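About Indness Shared Workshop

Indness is a membership workshop for people who build robots and small automated machines in their own time. It was founded by a group of home builders who had outgrown their garages and spare rooms and wished to share floor space, tools and experience under one roof. The workshop occupies 2,700 square feet and is open to adults of any trade or background. No engineering degree is required of any member, and a large part of the present membership holds none.

Our Purpose

The workshop exists to help members design, assemble, program and maintain machines that they can understand fully and repair themselves. Members retain ownership of everything they build. Indness makes no claim on designs or code produced on the premises, and does not sell finished machines.

We ask in return that each member keep a written build log. Logs are stored in the reading room and may be consulted by any other member. They record part numbers, wiring changes, failed attempts and the settings that were finally kept. At present the shelf holds 214 completed logs.

The Hasach Bench Project

The longest running shared build at Indness is Hasach, a tabletop arm project devoted to connection tasks: the insertion and removal of plugs, the handling of short cables, and the positioning of small parts. The project began in February with a single motor and a borrowed power supply. It has since become the usual starting point for new members, who learn on it before planning a machine of their own.

Work on Hasach is carried out both at the bench and in simulation. A member who proposes a new motion first prepares it on the workshop's model of the cell, in which the arm, the table and the parts to be handled are laid out. The motion is reviewed by a second member and is then run on the hardware at reduced speed. A motion is accepted into the project library after 1,000 cycles without a fault.

The simulated cell places the arm on a white base plate fixed to a wooden table, beside a low slate-gray box with its fittings grouped along one side. A small plug with a yellow cable lies on the table near the box, and the two-fingered gripper is open.

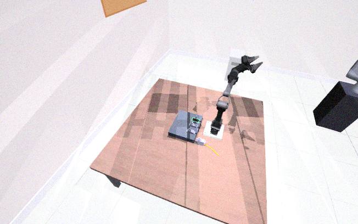 Fetutus, the Controller Group

Fetutus is the name given to the members' group that maintains our control software. The group publishes a new version when its tests are complete and keeps no fixed calendar. Its work covers motor drivers, joint limits, the gripper interface and the emergency stop circuit. Any member may submit a change. Changes to the stop circuit must be approved by 2 members of the group who did not write them.

Help for Home Builders

Many members do most of their building at home and come to Indness for the parts of the job that need larger tools. For these members we operate the Ung lending shelf, which offers torque wrenches, bench power supplies, crimping tools, calipers and a portable oscilloscope. Items may be kept for two weeks and renewed once if no other request is waiting. Borrowed tools should be returned clean and in their original cases.

Safety and Conduct

All new members complete an introduction to electrical and mechanical safety before using powered equipment. No arm may be run unattended. Long hair and loose sleeves must be secured at the bench, and the floor area marked for an arm's reach must be kept clear while its motors are powered.

Membership

Applications are accepted throughout the year. Applicants are invited to tour the workshop, read a selection of build logs and describe in a few sentences the machine they hope to make. Forms are available at the front desk.

Page last revised 16/04/2018.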